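Newsroom > Press Releases > Housing

We use cookies to understand how visitors use this site. Accept all | Manage settings

Projects Services Newsroom Careers Contact

ERKARD OPENS APPLICATIONS FOR ATTIC CONVERSION PROGRAM IN RIVERA

RIVERA, February 1, 2020 – Erkard, a home remodeling firm based in Rivera, is now taking applications from homeowners who want to turn unused attic space into a bedroom, a bathroom or a small rental unit. The program will cover 163 homes in its first year.

The Rivera attic program is open to owners of single-family homes and duplexes inside the city limits. Homes must be at least 20 years old and must have a pitched roof. Owners who already have a permit for attic work may apply if construction has not started.

Erkard surveyed local homeowners last September and received 2,619 replies. Over 100 of those who wrote in the comments section asked for help with permits, and many said they did not know whether their roof was tall enough for a finished room. The company used the replies to set the order of work and the fees.

Each application begins with a site visit. An inspector measures the headroom, checks the joists and notes where existing water and drain lines run. The owner then receives a written report with a fixed price. The visit and report cost $100, and that amount is taken off the final bill if the owner goes ahead. 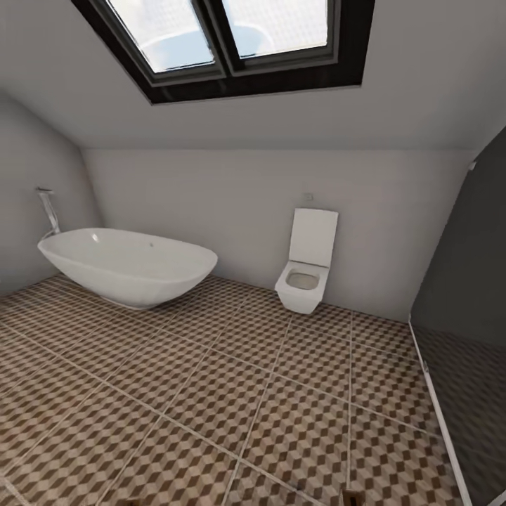
Plumbing is usually the largest single cost in an attic project. Erkard advises owners to place a new bathroom over an existing one where the floor plan allows it, which shortens the drain run and means fewer walls have to be opened on the lower floors.

"Most people call us about an extra bedroom, and then the talk turns to stairs and pipes," said Rangi Kingi, program manager at Erkard. "We would like them to have those numbers before they hire anyone."

Roof windows and insulation for the program will be supplied by Plukano. Structural drawings will be prepared by Dredora, which has its office in the same building as Erkard. Owners may bring in their own architect at their own expense.

Applications will be reviewed in the order received. Work on the first homes is planned for late spring, and most projects are expected to take nine to 14 weeks once permits are issued. Forms are available at the Erkard front desk and in the Services section of this website.

About Erkard
Erkard remodels kitchens, bathrooms, basements and attics in Rivera and nearby towns. The company has completed 2,518 projects.

Media contact: Rangi Kingi, Erkard

Previous release | All releases | Next release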